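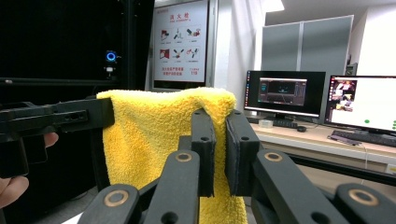

The Yellow Towel

Purificación Lorente keeps her cleaning cloths in the hall closet, on a shelf that used to hold board games. The yellow ones are on the left. They outnumber everything else on the shelf, including the bath towels, and she says she has not bought a roll of paper towels since last October except for bacon.

She is not unusual. Over the past twenty years the microfiber towel has moved from car washes and janitors' carts into ordinary kitchens, and in many of them it has pushed out the sponge, the old T-shirt and the feather duster. It is cheap, it comes in packs, and it is often yellow. Most people who own a stack of them know very little about them, including how to wash them, which is where most of them go wrong.

Lorente spent much of her working life in commercial laundries, the last part of it as floor supervisor at Lokgate, a plant that handles linens for hotels and two hospitals. She now teaches an evening class on household laundry at the Mirnholm community center. It meets on Wednesday and the first session is entirely about towels.

"People come in wanting to talk about wine stains," she said. "I make them wait."

What it is

Microfiber is a name for thin synthetic fibers, usually polyester, or polyester blended with polyamide, which is a form of nylon. In many cleaning cloths the fibers are split during manufacture, so that each one has edges and gaps in place of a smooth round surface. Dust and grease catch in the gaps. Water is pulled into the spaces between fibers and held there.

The weave matters as much as the fiber. A flat, tight cloth is good on glass and eyeglasses and not much use on a wet floor. A plush towel with loops has more surface to work with and holds more water, and the loops can reach into textured surfaces like a stove grate or the grain on a vinyl floor. It also snags. Drag a looped towel over a rough screw head or a broken fingernail and you will pull a loop out. Lorente snips these off with scissors close to the base. Pulling on them makes a run.

She sorts her own by color and doesn't pretend there is any science in it. Yellow is for counters, tables and dusting. Blue is for windows. The bathroom gets gray ones, and gray ones never leave the bathroom.

"Yellow shows dirt, and I want to see dirt," she said. "With a dark cloth you can go around the whole kitchen spreading the same smear."

The fold

The first thing Lorente teaches is how to fold one. She folds the towel in half, then in half again, to get a pad about the size of her hand. That gives eight clean faces if you use both sides. She wipes with one, turns to the next when it looks dirty, and opens the towel and refolds it when the outside is used up. One towel will usually do all the counters and the kitchen table.

Most of her students wad. A wadded towel works on a spill, but on a flat surface only the high spots of the wad touch anything, and there is no way to tell which part has been used. She has them wipe down a table sprinkled with flour both ways, and then look at the towel.

For dusting she uses the towel dry. For grease she dampens it with warm water and wrings it hard – it should not drip or leave a trail. For a large puddle she lays the towel out flat and drags it toward her by two corners.

Hanging

A used towel should hang between uses. Synthetic fibers dry fast when air can get to them, and stay sour when they can't. A damp cloth balled up beside the faucet will smell by the next day, and the smell is hard to get out.

Lorente drapes hers over a rail inside the cabinet under the sink, with one side longer than the other so the two layers don't press together all the way down. A hook works too, although the cloth bunches at the hook and that part dries last. She does not like the oven door handle. Heat from the oven can be enough to stiffen the fibers over time, and someone will use the towel to pick up a hot pan, which microfiber is not made for. Polyester melts.

Washing

The second session of the class covers washing. Lorente has written the rules on a card, which she hands out.

Wash microfiber only with microfiber. Cotton sheds lint, and the lint goes straight into the gaps in the fiber and stays there.
Warm water, not boiling.
Use half the detergent you would use for clothes. Liquid, with no softener in it.
No fabric softener and no dryer sheets, ever. They leave a coating and the towel stops picking up water.
No bleach.
Dry on low, or on a line.
Do not iron.

The card brings in complaints, mostly about the softener. One of her students, a man named Cantero who runs a two-bay car detailing shop, had been washing his towels with softener for years and throwing them out when they started pushing water around. By his own records he went through 399 of them in one year. Lorente had him bring in a bag of the dead ones. They soaked them in hot tap water with a little white vinegar, washed them twice without softener, and got 133 back into service.

Cantero keeps the rescued ones for wheels and door sills now and buys better ones for paint. "I was mad about it for a week," he said. "That was a lot of towels."

There is one problem that careful washing won't solve. Synthetic cloth sheds tiny fibers in the wash, and some of them get past treatment plants and into rivers. Full loads on a gentle cycle help, and so does a filter bag or a filter on the drain hose. Lorente uses a bag, and washes her towels once a week in one load. She empties the bag into the trash and does not rinse it in the sink.

What to buy

Ralano, the hardware store two blocks from the community center, carries seven kinds of microfiber towel, hung on pegs near the mop buckets. Lorente walked down the row and handled each one. She looks at the edge first. A stitched hem is the most durable but can be scratchy on soft finishes. A cut edge with no hem is gentler and frays sooner. Then she rubs the towel between thumb and finger, feeling for whether it grabs slightly at dry skin. If it slides, she puts it back.

Weight is sometimes printed on the package in grams per square meter. A higher number means a thicker towel, good for drying and slow to dry itself. For general kitchen use she prefers something in the middle, and she would sooner have ten of those than four very thick ones. She also washes new towels before using them, by themselves, as bright colors can bleed the first time through. The yellow rarely does much harm. The reds will turn a load pink.

She left with one pack and put it on the shelf on the left. The old ones on the bottom of the stack will go to the garage for the bicycle chain and the lawn mower, and after that into the trash.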